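Monthly Tool Crib & Punch/Die Room Inspection – Skonstead, Bay 2
Date: Monday, June 16, 2025
Inspected by: Riaan Ngcobo
Shift: first
Previous open items: three (see end)

Mark OK / FIX / NA. Comment on anything that isn't OK. Leave the sheet in the rack by the surface grinder.

1. CARBIDE STORAGE

Blanks in labeled trays, one grade per tray – FIX
Two trays with fine grain and medium grain mixed. Sorted what had paint marks. Rest is in the red bin, do not use until Marow confirms the grade.

Punches sleeved, tips not touching – OK
Short on the small sleeves. Reordered.

Micro drills in original tubes – FIX
Four loose in the drawer bottom. One chipped, scrapped. Please put them back in the tube, cap on.

Inventory matches sheet – FIX
Sheet says 311 round blanks, shelf is short one tray. Might be the tray that went out to Bittencourt in February and never got signed back. Asking.

Scrap carbide kept separate from steel scrap – OK

2. GRINDING AREA

Wheel guards in place and tight – OK

Wheels ring tested before mounting – OK
Log filled in except for the last change on the tool and cutter grinder. Whoever did it, initial it.

Wheel speed rating checked against spindle – OK
Spindle plate reads 3000 rpm max as set. Tag on machine faded, new tag needed.

Mist and dust extraction running, filter gauge in green – FIX
Gauge in yellow at start of shift. Changed the prefilter, back to green. Main filter is due anyway. Do not dry grind carbide with the extractor off, not even "just one edge".

Coolant level and concentration – OK
Topped up. Smells fine. Skimmer belt slipping a little.

Respirators clean, stored in bags – FIX
One left on top of the grinder, face up, full of dust. Binned the cartridges.

No compressed air used to clean machines or clothes – OK
Air gun hose by the grinder capped off now. Vacuum only.

3. HAND TOOLS

Handles sound, no cracked grips – OK

Screwdrivers not used as pry bars – FIX
Found one with a bent tip. Tossed.

Tools returned to place at shift end – OK
Better than last month. Keep it up.

Hex keys complete set – FIX
4 mm missing agian. Third time.

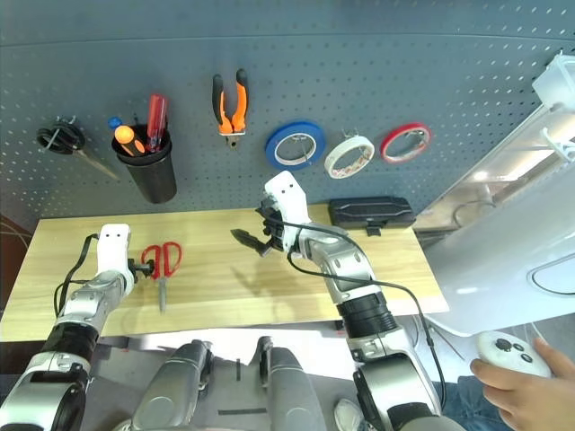
Item 3 – pegboard, with scissors, screwdriver cup and pliers.

Torque wrench calibration in date – OK
Sticker good. Back it off to the lowest setting before it goes in the case.

4. STRETCH PUNCHING DIES

Die sets on rated shelf, heavy ones at waist height – FIX
Die 1824 was on the top shelf. Moved down with two people and the lift table. Shelf is posted, read it.

Lifting eyes and threads good – OK

Guide pins oiled, no scoring – OK
Slight mark on the rear pin of 1824, can't feel it with a nail. Watch it.

Safety blocks at press and in use during die change – OK
Watched the change on press 2. Done right. Blocks painted yellow would help, current ones are about the same color as the floor.

Die height recorded on card – FIX
Two cards blank. Setup was going off memory.

5. CNC KNIVES AND CUTTERS

Edge covers on all stored knives – FIX
Three bare edges in the Prorkside rack. Covers on now. This is how people get cut.

Cut gloves available, right sizes – OK
Mostly large. Need medium.

Sharps bin under 3/4 full – OK
Emptied it myself.

No gloves worn at rotating spindles – OK

6. HOUSEKEEPING AND EMERGENCY

Eyewash flushed weekly, log signed – FIX
Flushed today. Log missed last week.

Extinguisher reachable – FIX
Pallet in front of it. Moved. Tape the floor.

Aisles clear – OK
First aid kit stocked – OK
No large adhesive bandages left after this box.

Lights over inspection bench – OK
One tube flickers.

OPEN FROM LAST MONTH
Loose anchor bolt on the bench grinder – closed
New label printer ribbon – still open
Door closer on crib, slams – still open, part ordered

TO DO BEFORE NEXT CHECK
Main extractor filter – maintenence
Grade check on red bin – Marow
Missing tray – Riaan to call Bittencourt
Die cards filled in – setup, both shifts
Medium cut gloves, 4 mm hex key, rpm tag – purchasing

Signed: R. Ngcobo
Shift lead initials: ____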